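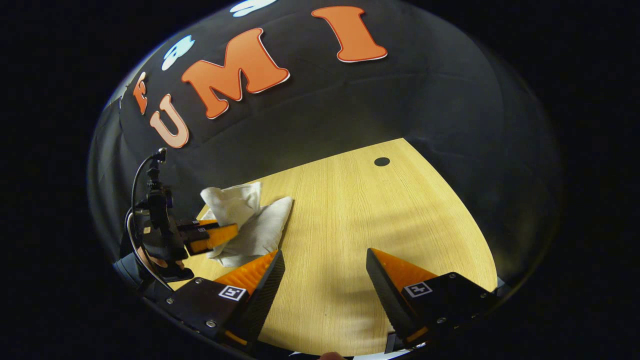 Usska Table Linen Notes

September 2024
By Miklós Simon

This folder holds the written guidance for handling cloths at the display tables in the Cillport hall. It covers the table surface, the white cloths kept with it, and the black fabric backdrop with its cut-out letters.

Contents

The folder has 6 text files. Each one deals with a single task, such as spreading a cloth, folding it in half, or returning it to the shelf. File names begin with the task name, followed by the table name — Gosov or Prado.

Terms used

A cloth is "heaped" when it lies bunched with folds standing above the table. It is "spread" when every corner touches the wood. A cloth that is partly flat and partly bunched is recorded as heaped.

Care of the table

Cloths are lifted before they are moved. Pins and tape are kept off the wood. Items placed near the far edge must leave any cable opening clear.

Backdrop

Letters stay on the fabric between sessions. Creases are steamed out from the back, with the letters removed first.

Changes

The section on folding was rewritten in April. Corrections should be sent to the author with the file name in the subject line.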